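Recording border deaths when two sources give overlapping figures

Posted by Koen Baert, November 20, 2019

I keep a spreadsheet of deaths and injuries among people crossing borders on foot, built from agency reports and local radio summaries. It has 600 rows so far. My problem is overlap. For one incident near Ferkum in May, a clinic gave a figure in the evening and a border police spokesman gave a higher one the next morning. The second report doesn't say whether it includes the first. Should I enter one row or two, and which figure goes in the total?

Živko Omerović

Enter two rows, one per report, and link them with an incident number. Totals should be calculated from incidents, never from reports. For each incident keep a low and a high figure. The low figure is the larger of the two reports, on the assumption that the later one includes the earlier. The high figure is their sum, on the assumption that it does not. If a later report settles the matter, change the incident record and leave the report rows as they were first entered.

You also need separate columns for the time of the event and the time of publication. Agencies often write "in the past 24 hours", which refers to the time of writing, and the text may be reprinted a day later with a new date on it.

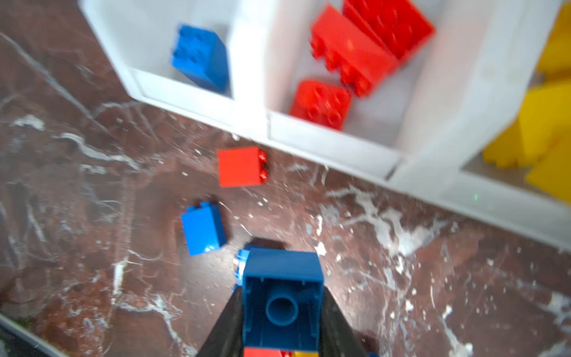
Keep dead, wounded and missing in separate columns too. A person listed as wounded on Friday may be among the dead by Monday, and a single "casualties" column hides that change. Where the report gives no figure, leave the cell blank. A zero means the source said there were none.

Amber Van Leeuwen

just use the highest number, the early ones are always too low anyway

Godelieve Verbruggen

I would not follow the reply above. Early figures are sometimes revised down, usually after the same bodies have been counted at the valley and again at the hospital. Živko's method covers both cases. One addition: record who the source is quoting. If 3 outlets all rely on the same medic, you have one source, and it should carry one source code in your sheet. Place names need a fixed spelling as well, or a search for the crossing will miss half the rows.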